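The Ferkus End: notes from the cheap seats

August, from the supporters' newsletter
By the editor

Well, we're back, and I've already lost my voice. I know it's daft to get worked up over the first month of a season (my family remind me of this every year) but I came out of Flarnmont's opening home game feeling better about this team than I have for ages, and I'd like to enjoy it for a few paragraphs before I start moaning about the left side of defence.

The back four first, then, seeing as that's where it all went wrong last spring. We were shipping goals from corners as if we'd signed a contract to do it. This time the new lad at centre half attacked everything that came into the box, and when he didn't win it he made such a nuisance of himself that their big striker gave up and went to stand on the edge of the area. We won 2-1, it should have been 3-1, and the goal we let in was a deflection off somebody's backside. I can live with those!

The official gate was 1,445, the best for an opening day since we came up. It sounded like more under the Ferkus roof, mind you, where the noise has nowhere to go. The drum is back too, for those who missed it and for those who'd been hoping it was gone for good.

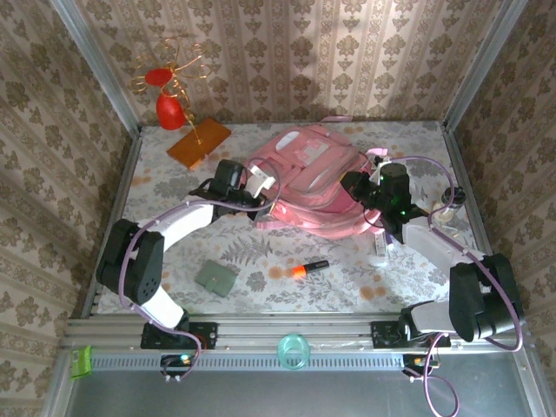 Pink backpack and a little heart ornament.

Now, away travel, which fills up my inbox more than anything else. The coach to Shenoy leaves from the car park behind the Ferkus End at 9.30 in the morning, and it really does leave at 9.30. Last season we sat there with the engine running for one person who had gone back for a pie, and we still missed the kick-off. There are 50 seats and most of them have gone already. Juniors pay half, and the money has to be in before you travel, please, no IOUs on the back of a betting slip.

Shenoy away is a funny one. I've been going there for years and I've seen us win precisely twice, both times in the rain. The pitch slopes towards the railway end, so whoever gets the slope in the second half tends to throw everything at it for the last twenty minutes. If we win the toss I'd kick uphill first and try to get in level at the break, but then I'd have played two up front all last season as well and look how much notice anyone took of me.

Their ground holds 3,000 and they've given us 200 tickets, all standing, all in the open corner by the turnstiles. Bring a coat even if it's boiling when you set off. The tea hut at our end takes cash only and the queue at half-time is dreadful, so I always nip down five minutes before the whistle and take the risk. (Yes, I missed the equaliser doing that two years ago. I don't want to discuss it.)
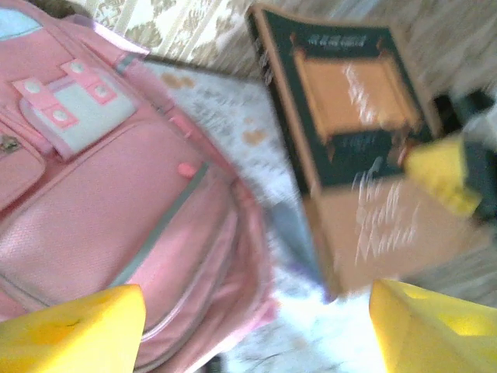

Can I pay at the turnstile at Shenoy if I haven't got a ticket?
Only at the home end. Our corner is ticket only, and they come from the club office before the day of the game.

Back to the football. Where I do worry is midfield, because we look a bit thin. Our captain is magnificent but he's not getting any younger, and when he went off with cramp after an hour we stopped keeping the ball altogether. For the last half an hour it was boot it, chase it, clear it, boot it again, and a better side than the one in front of us would have made us pay. I'm told there's a loan signing in the pipeline. I've been told that every August, so I'll believe it when he's holding up a scarf.

The other thing is the Zoviter Cup. I've heard people say we should put the kids out and forget about it, and I can see the sense in it with so many league games crammed in before the clocks change. But I love that cup! It's midweek under the lights, you can stand wherever you like, and half the fun is seeing a seventeen-year-old you've never heard of skin a full back who used to play two divisions up. We went out in the first round last time and I walked home in a sulk that lasted till the weekend.

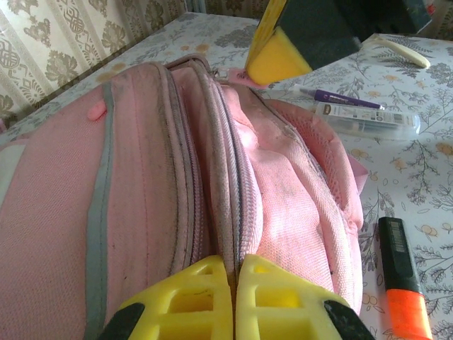

So my vote would be for a mixed side, with the experienced lads down the spine and the youngsters out wide where they can run at people. Keep the first-choice keeper in, too. Swapping him for the cup was what did for us last year, when the poor understudy hadn't had a competitive game for months and came for a cross he was never going to reach. It isn't fair on him, and it gave the rest of them the jitters for the whole night.

A quick word on the new kit before I go. I was all ready to hate it. The collar looked ridiculous in the launch pictures, and I said so, loudly, in the bar. On the pitch it looks smashing and I've since bought one, a size bigger than I used to. The club shop is open for an hour before home games and again after the final whistle, and they've still got last year's away shirt going cheap if you don't mind the old sponsor.

Write in if you disagree with any of this, especially the bit about kicking uphill. I print most of what I get, as long as it's clean. See you on the coach, 9.30, and bring your own pie.

14 comments | Shared 37 times

More from the newsletter
Pre-season round-up: six games, four formations
Shenoy away: where to park if you're driving
Zoviter Cup first round draw
Why I still stand in the Ferkus End
Junior season tickets: how to apply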